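# Small Pumpkins, Lavender Plate, Blue Mug

A table set for fall, sold as a set by Plenberg, for people who would like some October in the house without inviting a hay bale in to get it.

The Pant set is two small striped pumpkins, one round plate and one mug. The pumpkins do the seasonal work. The plate and mug do the work of holding things, and keep at it in February. 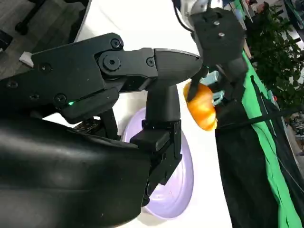
We started out with a full-size pumpkin. It was handsome, it was heavy, and it took up the half of the table where people had hoped to put dinner. The ones we settled on are squat little fellows with deep ribs, and they leave room for a fork. Arrange them as you like. A matched pair on either side of the plate looks like a hotel lobby, so we'd put one on the plate and let the other wander off to the side.

**The plate.** Round, shallow, lavender, with a raised rim. We argued over the color for most of a summer. Orange next to purple sounds like a high school mascot, but this purple is pale enough to behave. The rim will stop a rolling grape and most peas. Soup is asking too much. 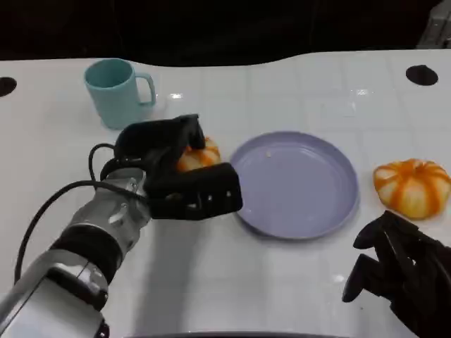
**The mug.** A light, slightly green sort of blue with a matte finish and a handle shaped like a handle. Early samples had something more sculptural, and everyone who tried one put it down and went back to their old mug. It doesn't match the plate. It was never supposed to, and the customers who write in about this are sent a polite note saying so.

**The pumpkins.** Orange stripes over cream, with a small dip at the top where the ribs meet. They have fooled at least one dinner guest into asking for butter. Please keep them out of the oven, and out of reach of anyone who chews first and asks later. 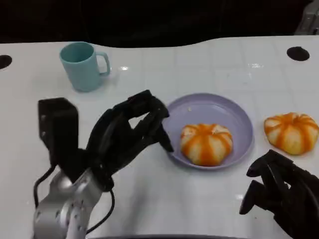 **Is the mug sold separately?**
The mug and the plate can each be ordered alone from the Skosance page. The pumpkins come only as a pair.

**Can I mix colors?**
There is one color of each. Consider them mixed.

## Price and shipping

- Full set: $49
- Made this season: 1,800 sets
- Held back for replacements: 200
- Item number: 813

Orders placed by noon on Friday go out the same day. Later ones spend the weekend with us. If something arrives chipped, send a photo and keep the pieces until we write back.
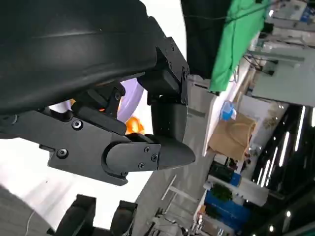

**How should I store the pumpkins after the season?**
Wipe them with a dry cloth, wrap each one in tissue and put them back in the carton they came in. Keep the carton somewhere cool, and write "pumpkins" on it, or you'll buy a second set in August.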